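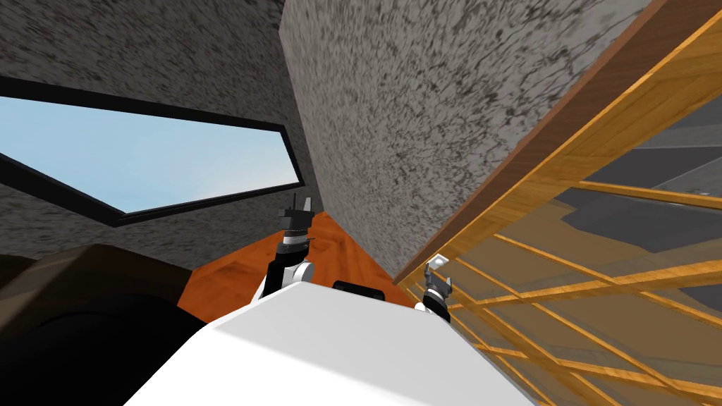 Rendered interior: wooden cabinet with glass panels, wood floor, gray speckled walls.

FOR IMMEDIATE RELEASE

Drisilard opens furniture repair counter in Borkell, walk-ins welcome from day one

BORKELL, 2nd April - Drisilard, the furniture refinishing shop, opens its new repair counter today at 314 Picard Street. Doors at noon. Old cabinets, dressers, tables, chairs, the hutch your aunt left you. Bring it in, or bring pictures of it, and get a written price before you leave.

The counter takes small jobs. Drisilard has done full refinishing for years, mostly for dealers and landlords, and small jobs kept getting turned away at the loading door. Sticking drawers. Loose chair legs. A cracked pane in a cabinet door. Most shops won't quote on a single pane. Drisilard now will.

"People were calling us for one hinge and we were telling them no," said Mekdes Wolde, who runs the Borkell shop. "I got tired of saying it. The hinge takes me less time than the phone call did."

Parking is behind the building, off the alley. Use the wide door if you have anything bigger than a chair. The front step is steep.

What the counter does

Regluing and reclamping of loose joints on chairs, stools and table bases. Drawer runners waxed, planed or replaced. Hinges, catches, locks and pulls. Veneer patches. Water rings and heat marks, where the finish allows it. Glass for cabinet doors, clear or textured, cut to size on site. Cane seats are taken in but go out to a weaver, so expect a longer wait on those.

Caster replacement, yes. Bed rails, yes. Mattresses, no.

Upholstery isn't offered. The staff will hand you a list of people who do it, and have no deal going with anybody on that list.

Also not offered: stripping of painted pieces while you wait. Old paint gets tested first and that happens in the back shop, on a booked day. If you think a piece may have lead paint on it, please do not sand it at home before bringing it over. Wrap it in a sheet and say so at the counter.

Prices

The smallest job is $17. That covers one loose joint, one hinge or one pull, parts not included if the part is brass. Everything else gets priced at the counter, in writing, and the price on the slip is the price you pay. If the job turns out worse once it is apart, work stops and you get a call. You can say no and take the piece back as it was, and the shop puts it together again first.

Payment when you pick up. Cards, checks, cash. Deposits only for glass that has to be ordered in.

Cabinet doors and glass

Glass is what people ask for most, so a little more on it. Older cabinet doors hold their panes in one of several ways: putty, small wood strips, metal points, sometimes just paint and luck. The repair depends on which. Please leave any broken pane in the door if it is safe to move, with tape across it on both sides. The shop measures from the opening and from the old pane if there is any of it left. A matching piece of the old strip is a big help too, even a short one, becuase the profile can be copied from it.

Doors can come in alone. No need to haul the whole cabinet. Take out the hinge screws, put them in an envelope, tape the envelope to the door. Mark which side it came from. Left and right doors look alike until you try to hang them back.

Customers who want safety glass should ask for it at the counter. Homes with small kids, especially low doors. It costs more and the slip will show the differance as its own line.

Textured patterns are matched from stock when possible. Some of the old ones aren't made anymore. In that case the usual fix is to replace both doors in a pair so they match, and the shop keeps the leftover old glass for the next person who needs a small piece of it. You can keep your own if you'd like.

Wolik finish now sold over the counter

Wolik, the hard wax Drisilard mixes for its own refinishing work, goes on sale at the counter the same day. Until now it was only used in the back shop. Comes in clear, amber and dark brown. Tins only. For wood furniture and trim. Do not use it on floors, it gets slick.

Put it on thin with a cotton rag. Wait. Buff. Thin again if it needs it. Most trouble with wax is too much wax, and the fix is more rubbing. Test it somewhere hidden, inside a door or under a shelf. Wax will go cloudy over some polishes from the supermarket, and those need to come off first. The counter sells nothing for that. Mineral spirits and patience, open window.

Rags go flat outside to dry. Never balled up in the trash.

"The amber one is the one I'd start with," said Wolde. "Clear looks a bit chalky on old oak, and the brown is a lot for most people's kitchens. Get the amber, do the back of a drawer, come and complain to me if you hate it."

Repair evenings

The back shop opens to the public on Thursday evenings for people who want to do the work themselves. Bench space, clamps, glue and advice are included in the fee, which is posted at the door. No power tools in these sessions. Bring one piece, something you can carry by yourself. Closed shoes.

Space is short. Sign up at the counter or by phone. If you sign up and can't come, call, so the bench goes to somebody else. The first evenings are chairs only. Cabinets and drawers from summer, after the second bench area is cleared out, which has taken longer than planned. There was a lot of lumber in there.

Kids may come along if they sit with an adult the whole time. No dogs, sorry. There's glue on the floor more often than not.

The building

The Picard Street shop was a print supply store and then sat unused for a while. Drisilard signed for it last December. The old counter stayed, so did the tin ceiling in the front room. New lights, new wiring, new dust extraction in back. The heating is still being worked on. Wear a sweater to the evening sessions this month.

Refinishing work for trade customers stays at the same phone line and the same loading door, same hours as before. Nothing changes for existing orders. If you have a piece in for refinishing now, it did not move, and your pickup date stands.

Delivery

Pickup and delivery inside Borkell on weekdays, booked ahead. Ground floor and one flight of stairs. Beyond that the crew has to look at it first. Please measure your door and any tight turn on the stairs before you book, and empty the drawers. Empty them really. Cutlery slides.

Glass doors travel flat in blankets and are taken off the cabinet before loading. Shelves too. If yours are adjustable, mark the heights with pencil on the inside or take a quick picture, it saves an argument later.

How long things take

Small joint repairs are usually ready the next working day, since the glue needs a night in the clamps. Hinges and pulls often while you wait, if the line is short. Clear glass in a couple of days. Textured glass depends on stock. Veneer depends on the veneer. Water rings can't be promised at all until somebody has tried a patch, and you'll be told when they're too deep.

Pieces not picked up get a call, then a letter. After that there is a storage charge. The terms are on the back of the slip in print large enough to read.

"It's a repair counter, you drop it off and you get it back," said Wolde. "If I think it isn't worth fixing I'll tell you, and then if you want it fixed anyway because it was your grandfather's, fine, we'll fix it."

About Drisilard

Drisilard repairs and refinishes wood furniture for households, dealers and property owners in and near Borkell. It makes and sells the Wolik line of wax finishes.

Visiting

Repair counter: 314 Picard Street, Borkell. Open Tuesday through Saturday, noon until 6. Closed Sunday and Monday. Wide door and parking off the alley.

Contact

Press questions, photo requests and interviews: Mekdes Wolde, extension 1334, mornings are best. Leave a message if it rings out, the planer is loud and the phone is next to it.

Repairs and sign-ups: extension 2, or ask at the counter.

Corrections to this release will be posted on the Drisilard news page.

###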